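Teaching a Kitchen Robot Arm by Hand: Tips From a Doubter

Filed under: Kitchen, Gadgets
Updated 30 September 2026

I was promised that showing a robot arm how to make a sandwich would be as easy as showing a child. I have taught children to make sandwiches. A child gets it by the second slice and then wants to do it alone. The arm at the Clokside workshop took me 60 demonstrations before I would let it try without me, and I still kept my hand by the stop button.

If you're thinking of signing up for one of these sessions, or you have talked yourself into an arm for the workshop, these are the tips I'd give you. Most of them cost me an afternoon.

Pick one way of teaching and stay with it. You can usually take hold of the arm and push it through the job, or steer it from a distance with a controller. Donnie Haldane swears by the controller. I think it's fine for big moves and maddening for small ones, and I'd start by hand. What I would not do is switch halfway. I did, and ended up with two sets of recordings that didn't agree on where the wrist should be.

Write the job down first. "Make a sandwich" is no use. Which slice, from which spot, held by which edge, set down facing which way? Fiona Carnegie had me write mine on an index card and then do it myself, slowly, with two fingers. I felt silly. I also found out that I turn the bread over every time, for no reason at all.

Use play food or stale toast to begin with. Fresh sandwich bread squashes, and then you're teaching the arm to handle something that has changed shape since the last run. Toast keeps its edges. Cheese slices are a pain whatever you do.

Pinch near the edge, and not too hard. The leaflet said to grip "firmly." Ignore the leaflet. Go only as tight as it takes to keep the slice from swinging, and slow down before you let go.
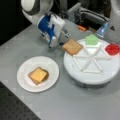
Mark where everything goes. A bit of masking tape under the plate will do. People tell you the arm will cope if the plate moves an inch, and maybe theirs does. Once the basic job works, move things on purpose, a little at a time, and record it again from each new spot. If you move them by accident you won't know what you taught.

Keep your bad runs out of the pile. Blair Cairns disagrees with me here and says a fumble followed by a good recovery is worth having. Fair enough, if you recover. If you dropped the toast and said a word, delete it. Label the rest as you go, too. I had 132 recordings from the spring and half of them were called "test."

Go at one speed. When you're fresh you dawdle, and by the end you're yanking the thing around because you want your lunch. I stop after 7 runs and have a cup of tea. The later ones are much better for it.

Watch your sleeves, and keep your face back. Know where the stop button is before you touch anything else. If the arm doesn't go slack enough to be moved easily when it's in teaching mode, don't wrestle it. Find out why.

Wipe crumbs off the fingers between tries. They get into the pads and the grip changes. A dry pastry brush works better than a cloth. And don't let anyone eat what the arm has made unless the parts touching the food are meant for food. The ones I used weren't, so it all went in the bin.

Ask what happens after the session. When a salesman tells you the arm "learns from you," ask how many demonstrations he means and whether it will work on your counter, under your lights. I asked one in March and he said it depended. The add-on he wanted me to buy was $400.

Is it worth the bother? For one sandwich, no. Wilma Halliday thinks it could suit someone whose hands have gotten shaky, and I'd like her to be right, but I'd want to see it manage a week of real breakfasts first. I'm going back next month to try it with a butter knife. Flora Kinnear has already asked to stand on the other side of the room.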